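How to get better light out of an old fluorescent office

Posted by Svenja Gisler, 07/01/2026

I've moved desks more times than I'd like to admit, and every single time the lighting has been the thing that got me. You sit down all cheerful with your new monitor and your plant, and by mid-afternoon you're squinting and rubbing your temples. So this is how I sort out a big open room with long fluorescent lights, the kind with a white ceiling and the pipes on show. It doesn't need an electrician until the very end (and maybe not even then!).

Start by sitting where you'll be working and looking up. Lean back, tip your chin and see which lights you can catch without turning your head. Those are the ones that will bounce off your screen. Do it at every desk, and get somebody shorter or taller to have a go as well, because a light that misses me completely can land right in the eyes of someone half a head taller.

Next, draw the ceiling. Mine was on the back of a Borkesent catalogue and it was not pretty. Put in the beams, the long lights and any little round ones further back, then mark which switch does what. I found 2 switches that did the same thing and one that seems to do nothing at all. Still a mystery. 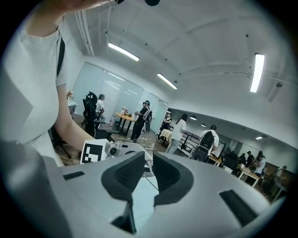
Once you've got your sketch, turn the desks before you touch any fittings. You want the long side of the light running beside you, with the screen side-on to it. If a tube sits right behind your chair you'll see it glowing in the monitor all day, and no amount of tilting really fixes that. Shuffling desks costs nothing apart from a sore back and some swearing at the cable tray.

Then clean the covers. Seriously! Switch off, let everything cool, get a proper stepladder and a mate to hold it, and wipe with a barely damp microfibre cloth. I did 6 covers in one go and the colour of the water in the bucket was something else. Dry them fully before they go back up.

Now look at the tubes. Mismatched ones make a room feel grotty, so read the code printed on the end and buy the same for the whole lot. I paid $138 for a box of Zolau tubes, and I'd happily pay it again. If one still flickers after you've swapped it, that's when you ring a sparky.

Last bit is desk lamps. I like a small one with a bendy neck, on the opposite side to your writing hand so you're not working in your own shadow. The Drorkon one I've got clamps on and stays put. Leave it all for a week before you change anything else, and keep that ceiling sketch, you'll want it next time the desks get moved.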